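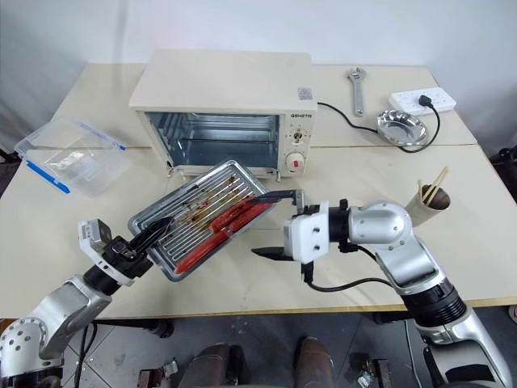

The cream toaster oven, with its little red mark on the dial.

So the quarry people came to the village hall again on Wednesday and I've only just calmed down enough to type. If you missed my last post, Greltora want to reopen the old stone workings above Aketwood and dig 27 metres deeper than anyone has dug up there before. My worry, and I'm boring everyone I meet with it, is the water. The Layug rises out of the hillside right below the site, and half the lane is still on springs and boreholes, us included.

They'd brought display boards this time (very glossy, lots of herons). The man doing the talking said the pumping would have "no significant effect on local supplies". Kam-wah Lai put her hand up and asked how many of the local supplies they'd measured. He had to go and look in a folder. Three! Out of all of us! And all three are down by the bridge, on the far side of the stream from the quarry.

I got a bit loud at that point, sorry to everybody in the second row.

To be fair to them, there was some proper information in among the herons. They'd work weekdays only, with lorries going out by the top road, and there'd be a monitoring scheme run by a consultancy called Flurisen. What I couldn't get out of anyone was what happens if the monitoring shows the water dropping. Does the pumping stop that day? Does somebody write a report? Colm Horgan has read the whole hydrology chapter, bless him, and he says the wording is that they would "review operations", and that's all it says. I'd like a number in there, and a date, and a phone number that gets answered on a Sunday.

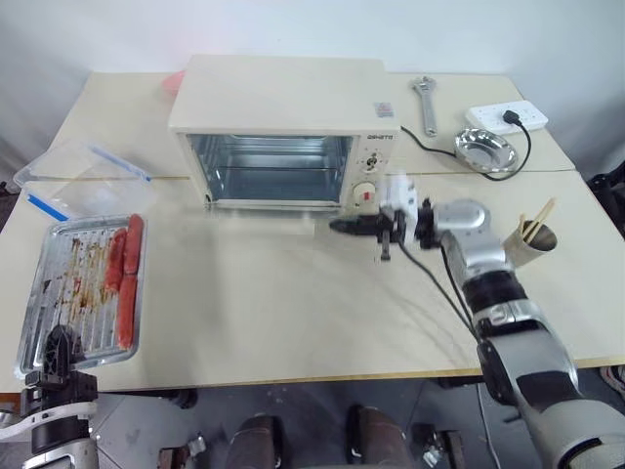
Oven again, spanner to the right of it.

Anyway, comments go to the county planning office and they have to be in by 9 May. You don't need to be an expert and you don't need to be against it either, just put the application name at the top and say where your water comes from. Please write your own if you can, as a pile of identical letters tends to get counted as one. Last time the county had some 100 replies and hardly any mentioned wells, so it's no wonder they're a footnote.

I'm doing mine over the weekend. Kam-wah has a paper copy of the plans if your internet is as bad as ours, and she doesn't mind people knocking, but go round the side because of the dog.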